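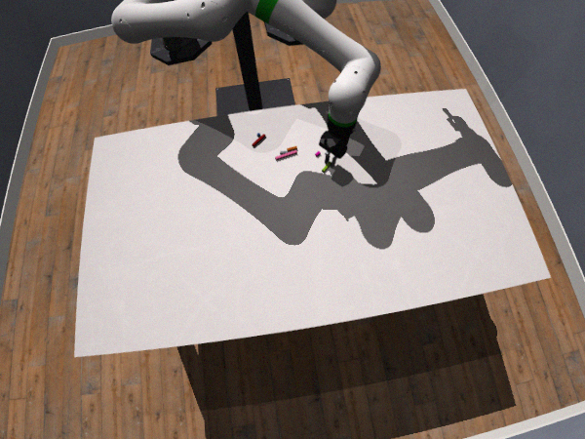
Small colored blocks on the white table in our simulator, with the gripper down close to the green one.

Edo gallery: sorting small blocks with two arms, all in simulation

Welcome, and thank you for finding your way to this page! It goes with the Edo write-up, which is long and rather full of tables, and several kind readers of the June draft told us they would have liked to see what the thing looks like before wading through the numbers. So I have put together a small gallery, with a few lines to go with it. Everything was rendered in Pruris, the simulator our group has been building on for a good while now (plank floor and all – I am fonder of that floor than I should be).

The question behind Edo is an easy one to say out loud. If a robot arm is learning to pick up very small things, does it help to show it the same attempt from more than one viewpoint while it learns, even if it only gets one viewpoint later on? We thought it would help a little. It helped more than that, though in a patchy way that took us most of the spring to understand.

We trained on 581 demonstrations, each of them driven by a person at a desk and recorded in full, fumbles included. Jomorby, our older method, had been trained on the same set with the overhead view only, which made it a fair thing to compare against. Each method then got 300 test attempts with fresh block layouts. Edo finished 63 more of them than Jomorby did, and most of the difference came from layouts where the pieces lie close together or touch.
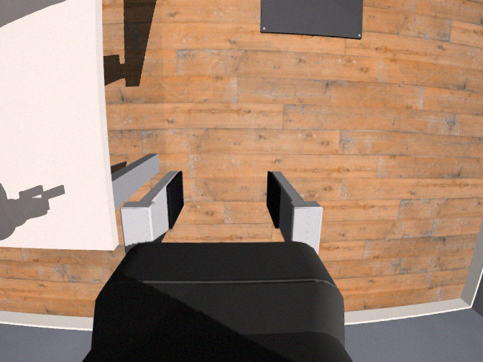
The view from the wrist is the one I would like people to spend some time with, as so much of our trouble came from it. With the fingers wide apart and only planks in the gap, there is very little to tell the policy how far it is from the work, and early versions would drift along over the floor for a long time, quite contentedly, before timing out. Zohreh Hashemi suggested keeping those wandering stretches in the training set along with the recoveries that followed them, where I had been busily trimming them out. She was right, and I have since put back every one I could find.

Shadows were our other headache. The arms throw big, hard-edged shadows across the white surface, and a thin dark block lying near one of those edges is a hard thing to pick out. We tried softer lighting for 2 weeks and the scores looked lovely, but they fell right back when the hard light returned, so the hard light stayed on for everything reported in the paper.

The block layouts come from the Simanjuntak set, with our own changes to the colors and sizes. If you would like to try your own method on them, the layout files and the scoring script are on the downloads page, and the read-me there is fairly patient with newcomers (I wrote it with my own first week in mind). Please do write if a layout fails to load – it is usually a version mismatch with Pruris, and we can generally sort it out by email.

Page last updated July 17, 2026.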